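Project Report: The Slipping Finger
Ulside Robotics Workshop, student project, final write-up

So, this was supposed to be a report on teaching an arm to hang up clothes. It's mostly a report on a screw. I'm going to tell it in the order it happened, because I learned more from the order than from the final numbers.

What I set out to do

The plan was simple enough. You take a hand-held gripper, you carry it around and do a task with it yourself, and the recordings go into training for the real arm. My task was picking up a garment and getting it onto a hook. I called the project Skallalari, which doesn't mean anything (I liked the sound, and the folder name stuck). I wanted 288 usable recordings, split between shirts and pants, and I gave myself until the end of March to get them.

The gripper was one of the Pitommont units the workshop already had. Two fingers, rubbery pads, a trigger you squeeze, and a camera looking out past the fingers. The width of the opening gets logged the whole time, and that log is the part that bit me.

What went wrong

The first batch went great, or I thought it did! I did 72 recordings over a few afternoons, the videos looked fine when I skimmed them, and I was already planning what to do with all my spare time. Then I trained a first small model on the batch and ran it on the arm on a Friday, and it dropped everything. It would go to the right place, close on the sleeve, lift a tiny bit and let go. Over and over. It looked like it was closing on an imaginary shirt that was a little thicker than the real one.

I blamed the model first. Then I blamed the lighting (the workshop has a lot of big lights and I'd been warned about glare). I spent way too long on both of those, and I changed settings in between without writing them down, so I can't even tell you what I ruled out. Please don't do that.

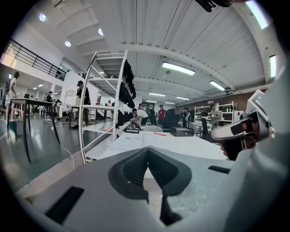 What finally got me there was plotting the width for closed fingers, first recording to last. If you squeeze the trigger all the way with nothing between the pads, the log should say the same thing every time. Mine crept. It was flat at the start, and then it wandered up until "fully closed" was being logged as 3 mm open. The arm was doing exactly what I'd taught it — stop a little short and lift.

The cause

One finger is clamped to its slider with a small set screw, and the screw had been backing out. Every hard squeeze shifted the finger a hair. You couldn't see it by looking, but you could feel it if you wiggled the finger, and I'd never wiggled the finger. The Rungrueang encoder board on the inside was fine the whole time. It measured the slider perfectly. The finger just wasn't where the slider said it was anymore.

I also made it worse. Between sessions I used to set the gripper down on its fingers, and I'm pretty sure the knocks helped the screw along. I can't prove that part.

The safety side

I nearly left this section out, but my supervisor wanted it in and I think that was right. When the arm kept dropping things, my quick fix was to raise the grip force. I did it twice. After the second time I reached in to straighten a sleeve while the arm was still live, and it closed on the tip of my thumb. No cut, just a sore thumb and a dark nail, but I'd turned the force up on a machine I didn't understand that day and then put my hand in it. The stop button was on the other side of the table from me. It now sits on my side, and the arm gets paused before any hand goes near the cloth.

What I changed

Thread locker on the set screw, plus a paint line across the screw head and the clamp so you can see if it turns. Every session starts with 5 full closes on nothing, and a little script compares them with the first ones ever recorded and refuses to start if they've moved. The gripper lies on its back between takes. Any change to force or speed goes in the paper log before it goes in the software.

Where it ended up

I threw out about half of the first batch and kept the early recordings, from before the drift. I didn't reach my target by the deadline. The model trained on the clean data holds on to shirts pretty well now and still makes a mess of pants, mostly at the waistband, where it grabs one layer when it needs both. I'd like to look at that next, if I can get the arm time. The width plots and the check script are in the project folder, along with the old screw in a bag.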